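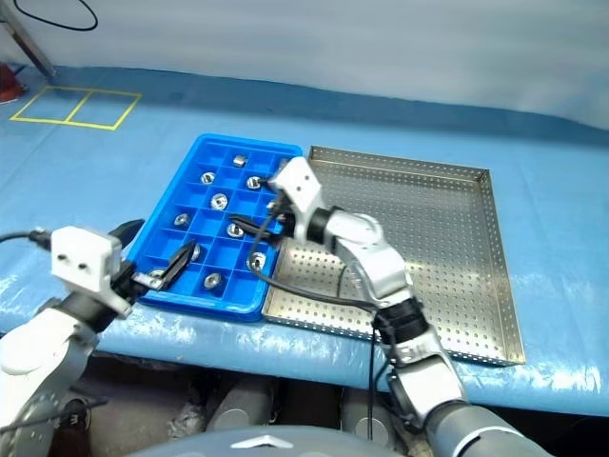

怎么写一出十分钟的戏仿短剧，并且把它排出来

适合对象：会写一点对白、手边凑得出三个愿意上台的人、想在小场子里演一次的朋友。

我在Lomau小剧场的短剧之夜混了好几季，写过戏仿，演过戏仿，也帮别人拉过幕布（那块幕布很沉，戴手套！）。Lomau只有50个座位，最后一排的人打个喷嚏，台上的人都会下意识说声保重。这种场子特别适合戏仿，观众近，反应快，一个眼神就能接住。下面是我现在写一出十分钟短剧的完整做法，从挑题材一直到演出当晚。例子都用我们二月演的那出《Plara庄园的晚餐》，戏仿的是老式庄园推理剧：暴风雨、断了的电话线、一屋子各怀鬼胎的客人、一位非要把所有人叫到客厅里才肯说凶手是谁的侦探。

开工之前要有的东西

一个你真心喜欢的类型。请注意是喜欢！讨厌一种戏的人写出来的戏仿，往往只剩下挖苦，演到第二分钟观众就累了。我从小看庄园推理，看到管家端着托盘进门就高兴，所以写起管家来停不下手。

三个演员。两个人容易变成相声，四个人在十分钟里总有一个站着没事干。三个刚刚好，还可以让其中一位一人分饰好几角，这本身就是笑料。

一支笔和一沓便宜的纸。初稿我坚持手写，写坏了就翻面。

一个计时器，手机上的就行。

一位肯说实话的读者。我的这位是Laurinda Esteves，她看稿子的时候面无表情，看完会把她笑过的地方画一个小圈。有一次整份稿子还回来，上面只有一个圈，圈在我写错的一个字上。后来那个错字留在了戏里。

第一步：列出这个类型的“家当”

先别想情节。把你要戏仿的类型里反复出现的东西统统写下来，人物、道具、台词、走位、音效，越细越好。写推理剧的时候我的单子上有这些：

雷声总在有人说出“谋杀”的时候响
遗嘱刚刚改过，而且人人都知道
侦探是路过的
有人在窗边背对观众说很长的话
管家进门从来不敲门，但是每次都刚好打断一句要紧的话
尸体被发现的时候，总有一位女士把托盘掉在地上
凶手自己承认，并且承认得非常有条理
书房里有一本书是机关
没有一个人想到换个房间待着

列完以后放一晚上，第二天再看。你会发现有几条一看就想笑，那几条就是你的主料。其余的先留着，千万别扔，排练时卡住了往往要回来翻它们。

小提示：单子里一定要有观众也认得出来的东西。Lambros Tsoukalas有一次戏仿一部他本人看过很多遍的冷门歌剧，写得真精巧，我在侧幕笑得直不起腰，台下鸦雀无声，因为全场只有我俩看过。

第二步：选一条规则，把它当真

戏仿最好写的方法，是从单子里挑一条，让剧中人把它当成自然规律来对待。我挑的是雷声。在普通的推理剧里，有人说“谋杀”，天上就打雷，剧中人装作没听见。在我们的戏里，剧中人全听见了，而且庄园里的人早就习惯了，甚至拿它过日子。

从这一条往下推，场面自己就长出来了：

管家每天早上站在窗口说一遍那个词，试试天气。
客人们吃饭时拼命绕开那个词，说“那件不愉快的事”“那个以动词开头的情况”。
侦探偏偏口齿不清，说成“蒙杀”，天上响了一半。
有人怀疑侦探的资格，要他当众说一遍，看雷认不认他。

看到没有？情节还没有呢，笑料已经排起队来了！这一步我最喜欢，通常一边写一边在屋里走来走去，邻居大概以为我在练台词。

怎么判断规则选对了？试着往下推，能顺顺当当推出一页纸，就是对的。推了两三条就干了，换一条，别硬挤。我给《Plara庄园的晚餐》最早选的规则是“书房里的每本书都是机关”，推到第三条，道具就已经需要一面会转的墙，只好算了。

第三步：给每个角色一个正经的愿望

规则是好笑的，角色却要认真。每个人在这十分钟里都想得到一样东西，而且想得要命。

Onu夫人，庄园的女主人，想在甜点上桌之前结束这桩案子，因为舒芙蕾会塌。
管家想辞职，信在口袋里揣了一整晚，每次刚要掏出来就有人死。
侦探想被请去吃一顿饭。他从下午起就没吃东西，所有的推理都会拐到吃的上面去。

三个愿望里没有一个跟破案有关，案子反倒有人推着走：夫人急着结案，侦探急着开饭，管家急着走人。演员拿到愿望之后也会变得特别能干。演管家的Prakash Pinto在排练时给自己加了一个动作，手一碰口袋就停住，后来观众只要看见他的手往口袋去，就开始笑，台词都省了。

如果写到一半觉得哪个角色像块木板，多半是愿望太空。“想要幸福”不行，“想坐靠火炉的那把椅子”就很行。

第四步：搭十分钟的架子

十分钟比想象中短，也比想象中长。我的架子是这样分的：

开头一分钟，老老实实演。灯光、音乐、口气，全都照着正经的庄园推理来，让观众认出这是什么戏。这一分钟里最多放一个小岔子。

接下来一小段，亮出规则。要亮得干脆。我们的写法是这样：

夫人：晚餐之前，我希望今晚不要有人提起谋杀。
（雷声。）
管家：夫人，您提了。
夫人：我提醒大家不要提。
管家：它分不出来，夫人。

四句话，观众全明白了。要是你的规则需要一大段解释，回到第二步去。

中间最长的一段，把规则往上堆。每一次用到规则，都要比前一次多一点什么：声音更大，麻烦更多，或者换一个人来碰它。同样的分量来两次，第二次就软了。我会在稿纸边上画小楼梯，一级一级标着，哪一级跟前一级一样高就改。

快到结尾的时候，让规则失灵一次。全场等着打雷，偏偏不打。我们把它放在侦探终于要宣布凶手的那一刻：他铆足了劲，字正腔圆地说出来，天上安安静静。三个人一起抬头。Prakash在这里能停上好久好久，每晚停的长度都不一样，看观众。

最后收场，要快。雷在侦探道歉、坐下、拿起勺子的时候响了，舒芙蕾塌了，灯灭。

第五步：写对白

几条我自己一直在用的规矩：

好笑的词放在句子最后。“您的叔父被一把鱼刀杀了”，和“杀您叔父的，是一把鱼刀”，念出来听听。后面那句能让“鱼刀”落在地上当啷一声。

剧中人不许觉得自己好笑。谁也不许在台词里评论这有多荒唐。观众会替他们觉得荒唐，这是观众的乐趣，别抢！

短句和长句搭着用。夫人的话短，管家的话更短，于是侦探那段一口气说不完的推理就格外好听：

侦探：凶手进来的时候，汤还是热的，这说明他没有喝汤，一个不喝汤的人，要么是已经吃过了，要么是知道后面还有烤鸡，请问后面有没有烤鸡？
管家：有的，先生。
侦探：那么嫌疑人的范围就很大了。

名字要好念。我们的死者原先有一个很长的名字，Glykeria Ververidis演夫人，每次念到第二个音节就要笑场，后来全改叫“叔父”，戏一下子顺了。

写完大声念。用正常的音量，站着念，带着动作。坐着默读的时候，句子都显得聪明，一站起来就知道哪句嘴里绕不过弯。念的时候顺手计时，第一稿念到十三四分钟很正常，别慌，下一步就是砍。

第六步：砍

先砍解释，再砍重复，最后砍你最得意的那一句，如果它让戏停下来的话。

最后这种最难下手。我写过一段管家关于银器的独白，自己爱得不行，抄在本子上给好几个人看过。Laurinda在旁边写了一个字：“走。”我以为她是夸这段走得好，过了一晚上才明白。砍掉之后戏顺得像滑冰，那段独白我存起来了，迟早要用在别处！

砍完再念再计时。目标是排练时念到九分钟左右为佳，剩下的那一点时间留给观众的笑声和Prakash的停顿。

第七步：排练三次

短剧之夜给每组的排练时间都不多，我们习惯只排三次，每次专门做一件事。

头一次围着坐下来读。演员手里拿着笔，觉得别扭的地方当场改。作者这时候最好闭嘴，记笔记就行。我管不住自己，所以嘴里会含一颗糖。

第二次站起来走位。小舞台上的走位越少越好，每一次移动都要有缘由：去拿东西，躲开某人，去够窗户。戏仿尤其要记得把原来那个类型的走位也学过来，背对观众站在窗边的那段长话，身体姿势比台词更让人认得出来。我们请Kalliopi Chrysikopoulos来帮忙看走位，她排过好多年正儿八经的悲剧，对着我们这出闹剧用的是一模一样的态度，连谁的脚尖朝哪儿都要管。结果好极了，越端着越好笑。

第三次带着音效和灯光，从头到尾不许停。有人忘词，就在角色里面想办法。有人笑场，也往下演。雷声要在这一次跟操作的人对清楚，我们的雷声提示写成这样：

听到“谋杀”，立刻，大声
听到“蒙杀”，立刻，半截掐掉
听到侦探宣布凶手，不响，手离开按钮
听到勺子碰盘子，响，最大声

“手离开按钮”这几个字请务必写上去。人在等那个词等了整出戏以后，手指会自己按下去的。

第八步：道具和服装

能少就少。十分钟的戏，换场时间常常只有一首歌的前奏那么长，你得在这段时间里把东西全搬上去，演完还要搬下来。

我们的全部道具：一张铺了桌布的小桌、一套盘子和勺子、一封信、一个会塌的舒芙蕾。舒芙蕾是黄色浴帽做的，底下穿一根细线，线的另一头在夫人手里，轻轻一拉就瘪下去。试过气球，有一次提前爆了，效果倒是热烈。

服装让每个人身上有一样东西能说明身份就够了。夫人一条披肩，管家一副白手套，侦探一件太大的大衣。大衣口袋里我们塞了一只面包卷，侦探在失灵的那段寂静里慢慢掏出来看一眼，又放回去。这是演侦探的Lambros自己想的，我嫉妒得要命。

所有道具都写在一张纸上，贴在侧幕，谁搬上去、谁搬下来，名字写在旁边。

第九步：演出当晚

早点到。开演前在台上走一圈，踩踩地板，哪一块会响就记住，推理剧里响的地板是宝贝。

观众笑的时候要等。等到笑声过了最高点、开始往下落，再接下一句。接早了，他们听不见；接晚了，气就散了。第一次演的人总是接得太早，紧张嘛，可以在心里默念自己角色的愿望，念完再开口。

观众不笑也照演。角色该急的继续急，该饿的继续饿。有一晚我们前半段冷得像地窖，我在侧幕手心冒汗，到“雷分不出来”那句忽然有一位坐在角落的先生笑出声来，是那种带哨音的笑，全场跟着他笑到底。真想找到他道谢！

出了岔子就认下来，当成戏里的事。浴帽提前瘪了？夫人可以说：“叔父最喜欢它这个样子。”

常见的毛病和改法

开场就疯。观众还没认出这是什么戏，就已经开始跑跳喊叫，后面没有地方可去了。把第一分钟改老实。

笑点全在引用上。台上的人把某部名作里的句子搬出来，等着观众认亲。认得出的人点点头，认不出的人看看左右。引用可以有，但把它们全部拿掉之后，戏还得站得住。

收不了尾。多半是想再多解释一遍。试试把最后三句台词整个删掉，看看灯灭在前面那句行不行，我十有八九会发现行。

角色全是一个口气，都像作者。把人名盖住念一遍，分不出谁在说话，就回第三步重新给愿望。

戏仿变成了骂人。针对一种写法、一种腔调，怎么闹都行；拿某位观众认识的人开涮，现场会忽然变冷。我们团里Dredex街那家咖啡馆的老板来看戏，大家说好了谁也不许写咖啡馆，这条规矩到现在还守着，虽然他本人一直很想被写进去。

演完之后

当晚就把观众真正笑了的地方记下来，记在演出用的那份稿子上，换一种颜色的笔。隔天记忆就会美化自己。Glykeria的稿子上还会记下她差点笑场的位置，画一个小骷髅，《Plara庄园的晚餐》那份上骷髅多得像墓地。

然后改一稿，哪怕不打算再演。改过的那一稿才教得会你东西，下一出的第一步也会快得多。我自己下一出想试试航海历险剧，家当单子已经写满了一页：望远镜、地图缺的那一角、瞭望台上永远看得见陆地可就是没人信的那位水手。规则还没选定，目前最想推的一条是，船上的人只要一唱歌，船就往前走，一停下来船也停，而船长五音不全。

附：动笔前可以抄下来的单子

类型是我喜欢的吗
规则一句话说得清吗
每个角色想要什么，能不能摸得着
第一分钟老实吗
规则一级比一级高吗
哪里失灵
灯灭在哪个词上
雷声按钮旁边写了“手离开”没有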